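作業ノート 1月 共用キッチンの道具立て

午前9時から

先週の続きです。前のページに書いた引き出しの件は終わりました。今日は調理台の上に置いてある道具立て(黒いワイヤーのかご)を見直します。Itar の棚板をまだ付けていないので、棚の寸法も一緒に測ります。

言葉について先に書きます。私はこのノートで「道具立て」と書いていますが、ほかの人のページでは「ツールスタンド」「カトラリー入れ」「黒いかご」となっています。全部同じ物です。検索するときに困るので、これからは「道具立て」にそろえたいです。反対の人は余白に書いてください。

今の問題
・長い柄の道具が棚板の予定の高さに当たる。
・黒いプラスチックの道具が手前で重なって、一つを取ると隣も一緒に上がってくる。
・底の網に粉がたまる。小麦粉か、パン粉か、よく分からない。
・仕切りの狭いほうに何を入れるか、決まりがない。

最後の問題が一番大事だと私は思います。決まりがないので、使った人が自分の近いほうへ入れます。すると一週間で混ざります。前に私がラベルを貼りましたが、ワイヤーには平らな面がないので、紙がすぐ落ちました。ラベルの話は後でもう一度書きます。

棚の寸法

調理台の天面から Itar の棚板の下まで、予定では 278 mm です。図面にもそう書いてあります。壁に鉛筆の線を引いて、水平器で見ました。右へ少し下がって見えましたが、水平器を逆向きにしたら反対へ下がったので、水平器のほうがおかしいです。Evholm の部屋から別の水平器を借りて、線を引き直しました。古い線は消しゴムで消しましたが、薄く残っています。新しい線の横に小さい丸を書いたので、ねじを打つ人は丸のあるほうを使ってください。

調理台の奥行きのうち、棚の下になる部分は 400 mm です。道具立てをここに置くと、長い柄は棚板の下に入りません。つまり、次のどちらかになります。

案A 道具立てを棚の下に入れないで、コンロと反対側の端に置く。
案B 長い物だけ別の場所(壁のフック)に掛けて、道具立てには短い物だけを残す。

Wullus の台所では案Bに似たやり方をしていて、きれいに見えます。でも、あそこは壁が木です。こちらの壁はタイルなので、フックのために穴をあけたくありません。吸盤のフックは前に試して、夜の間に落ちました。朝来たら、泡立て器が流しの中にありました。磁石も考えましたが、タイルには付かないし、金属の板を貼るなら接着剤が必要で、その接着剤を後ではがす人のことを考えると気が進みません。

今日は案Aで進めます。

中身を全部出す

テーブルに布巾を広げて、全部出しました。出すときは一本ずつではなくて、種類ごとに出したほうが早いです。最初は一本ずつ出して、途中で自分がどこに何を置いたか分からなくなりました。

分け方は次のようにしました。

毎日使う物
へら、おたま、トング、大きいスプーン。昼ご飯を作る人はほとんどこの中から取ります。

ときどき使う物
泡立て器、マッシャー、麺をすくう道具。麺の道具は使う人が決まっていて、その人がいない週は動きません。

ここに入っていなくてよい物
缶切り(引き出しにもう一つある)、片方だけの菜箸、計量スプーンのいちばん小さいもの、何かの機械の部品のような白いリング。リングは保存容器のパッキンかもしれません。捨てないで、小袋に入れて引き出しの奥に置きました。袋に「不明」と書いてあります。分かる人がいたら教えてください。

Dinu の鍋についていた平たいへらは、先が溶けて丸くなっていました。鍋の縁に立てかけたまま火をつけたのだと思います。削って直すことも考えましたが、食べ物に触る部分なので、やめました。処分の箱に入れました。

洗い

道具立て本体は、ぬるま湯と台所の洗剤で洗いました。ワイヤーの横の線は簡単です。スポンジを線の方向に動かすだけで済みます。難しいのは底の網で、目が細かいので、スポンジでは表面しか洗えません。古い歯ブラシを使って、内側から外側へ押すように洗い、それから裏返して、水を強く出して流しました。粉は固まっていて、最初の水では取れませんでした。十分ぐらい水につけておけばよかったです。次に洗う人は、先につけてください。

仕切りと底がつながっている所に、茶色の点がありました。さびだと思って心配しましたが、爪でこすったら取れたので、しょうゆか何かの跡です。塗装ははがれていません。縁の丸いところも指で一周さわってみました。引っかかる所はありません。

乾かすときは逆さまにして布巾の上に置きました。足のところに水が残りやすいようです。乾いたと思って持ち上げたら、テーブルに水の跡がつきました。テーブルは明るい色の木で、水の輪が残るとよく目立ちます。すぐに拭いてください。前に誰かがコップで付けた輪は、まだ窓側に残っています。油を塗って直す話が前からありますが、これは別のページにします。

入れ方を試す

午後はいろいろな入れ方を試しました。下に書くのは試した順番です。

一回目。長い物を全部、広いほうに入れた。狭いほうには短い物。結果、かごが広いほうへ重くなって、片手で持つと傾きます。取り出しやすさは普通です。短い物が狭い場所に沈んで、指を深く入れないと取れません。これはよくないです。

二回目。金属と黒いプラスチックで分けた。金属は狭いほう、プラスチックは広いほう。見た目はいちばんきれいでした。でも金属の道具の中に、持つ部分がとても広い物があり、狭いほうに入れると隣の柄を押します。押された柄が斜めになって、結局きれいではなくなります。

三回目。狭いほうには長くて柄の細い金属の物だけを入れて、柄の広い金属の物は広いほうに、黒い物と一緒に入れた。これがいちばん落ち着きました。 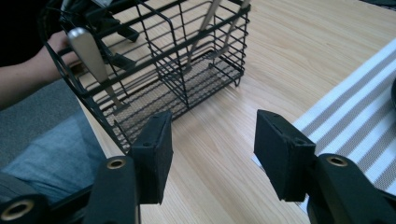
三回目の入れ方。仕切りの片側に長い金属の柄が二本、もう片側に柄の広い物と黒い物。

持ち上げるときは、かごの端を手で持ちます。持ち手が付いていないので、ほかに持つ所がありません。このとき、黒い物が縁の近くに集まっていると、手の場所がなくなります。三回目の入れ方でも、この問題は残っています。平たい黒い柄と、角のある部分が縁の上で重なって、ワイヤーにかかります。一つずつなら何でもないのに、集まると動かなくなります。日本語では「かみ合う」でいいでしょうか。「からむ」のほうが近いかもしれません。ひものような物ではないので、私は「かみ合う」と書いておきます。

解決として考えたことを書きます。

1 黒い物を減らす。同じ働きの物が重なっているなら、一つにする。
2 広いほうの中に、もう一つ小さい仕切りを入れる。
3 入れる向きを決める。平たい面を、かごの長い辺に合わせる。

1は今日できます。へらは似た物があったので、先の硬いほうを引き出しに移しました。炒め物をする人はやわらかいほうを使うと聞いています。硬いほうは、鉄のフライパンの焦げを取るときに必要なので、捨てません。

2は少し工作が必要です。同じ太さの黒いワイヤーが工作室にあれば、曲げて横の線に引っかけるだけでできると思います。ワイヤーの太さをノギスで測ろうとしましたが、ノギスが箱に入っていませんでした。使った人は戻してください。厚紙で仮の仕切りを作って入れてみると、形はいいです。ただし厚紙は水に弱いので、今日だけの確認にして、外しました。

3は簡単に見えますが、みんなが守るかどうか分かりません。私自身も、急いでいるときは向きを見ていません。

ラベルの再検討

前の紙のラベルは落ちました。新しい考えは、かごではなくて、置く場所にラベルを付けることです。調理台の端に小さいテープを貼って「長い金属」「そのほか」と書きます。かごをいつも同じ向きに置けば、どちらがどちらか分かります。向きがまちがっていると逆になりますが、中を見れば分かるはずです。

テープは黄色しかなかったので、黄色を使いました。読みにくかったら言ってください。文字は私が書いたので、「属」の字が少し変です。書き直したい人は書き直してもいいです。

下に敷く物

かごを木のテーブルの上で動かすと、足の先が当たって音がします。細い線で立っているので、力が小さい所に集まると思います。今のところテーブルに目立つ傷はありませんが、毎日やればできるでしょう。4 mm の厚さのフェルトが余っていたので、かごより少し大きく切って、下に敷いてみました。音は小さくなりました。しかし、洗ってすぐの道具を入れると水が底の網から下へ落ちて、フェルトがぬれます。ぬれたフェルトはなかなか乾かないので、台所にはだめです。

次に、シリコンの薄いマットを敷きました。水は上に残るので、拭けばいいです。音はフェルトより少し大きいですが、問題ありません。ただ、かごをずらすときにマットも一緒に動きます。ずらさないで持ち上げれば動きません。しばらくマットで使います。フェルトは工作室に返しました。少しぬれているので、乾くまで棚に入れないでください。

重さと安定

かごは空のとき軽いです。道具を入れると重心が上がります。特に長い金属の物は、柄が縁よりずっと上に出るので、袖が触ると倒れそうになります。わざと横から押してみました。広いほうの側から押しても、なかなか倒れません。狭いほうから押すと少し浮きます。調理台の端に置くときは、狭いほうを壁に向けてください。これは大事なので、黄色いテープの横にも矢印を書きました。

長い柄を逆さま(柄を下)に入れる方法も、前に誰かが書いていました。頭の部分が上になるので、何の道具かすぐ分かるという利点があります。試しましたが、おたまの頭が上に来ると場所を取りすぎて、隣の物が見えません。それに、食べ物に触る部分を取るときに手でさわってしまいます。私は柄を上にするほうがいいと思います。意見がある人は、このページに続けて書いてください。

道具の乾かし方

今日気がついたことです。洗った道具をすぐこのかごに入れる人と、水切りに置いてから入れる人がいます。かごは横も底も空いているので、すぐ入れてもいつかは乾きますが、木の柄の物だけは別です。木の柄は下のほうが黒くなりやすいです。木の柄の物は全部、水切りで乾かしてから、引き出しに入れることにしたいです。引き出しの左側を空けました。前にそこにあった輪ゴムと袋のクリップは、小さいびんに移しました。びんは窓の所です。

棚のほうの残り

Itar の棚板は、まだ油を塗っていません。塗るのは暖かい日がいいと缶に書いてあるので、急ぎません。棚受けは Evholm の部屋にあります。ねじは短いほうの袋を使う予定でしたが、タイルと下地の厚さを考えると足りないかもしれません。長いほうを注文する前に、流しの下の点検口から壁の厚さを見ます。懐中電灯が必要です。

棚が付いた後、道具立てをコンロの反対側の端に置いたままで、まな板と当たらないかどうか確かめます。今日、まな板を仮に立ててみたら、指が一本入るぐらいのすき間がありました。狭いですが、使えます。大きいほうのまな板はまだ試していません。

16時に戻って見たこと

昼の後に使った人がいて、道具立ての中はもう少し変わっていました。長い金属の物は、狭いほうに正しく戻っています。トングは広いほうに、開いたまま入っていました。開いたトングは黒い物を両側に押すので、閉じてから入れたほうがいいです。閉じるための輪は柄の端にあります。これは口で言うより、トングの所に小さい紙を付けたほうがいいかもしれませんが、紙はまた落ちるでしょう。

かごの向きは合っていました。黄色いテープは少しはがれていたので、台をアルコールで拭いてから貼り直しました。

次にすること
・工作室でワイヤーの太さを測る(先にノギスを探す)。
・広いほうに入れる小さい仕切りを一つ曲げてみる。切った端はやすりで丸くする。
・硬いへらが引き出しで邪魔にならないか、一週間見る。
・底の網を、もう一度光に向けて見る。角に粉が残っていたら、歯ブラシ。
・白いリングについて聞く。
・窓側の水の輪。油の種類を調べてから、13 ページの表に書き足す。
・Wullus の台所で、フックの付け方をもう一度見せてもらう。タイルでもできる方法があれば案Bに戻れる。

追記。ノギスは冷蔵庫の上にありました。電池が切れています。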